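Skutwood Interiors Advisory: Our August guidance on paint for shared hallways is now available to all member buildings. 1/4

Two coats remain the standard. Please allow four hours between them. 2/4

Samples may be requested from the Shehata Street office until 4 p.m. 3/4 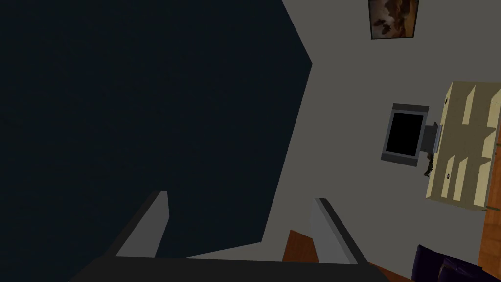

Color choice remains with each building. Pale gray walls are permitted, and a flat one beside a very dark surface meets our contrast guidance. 4/4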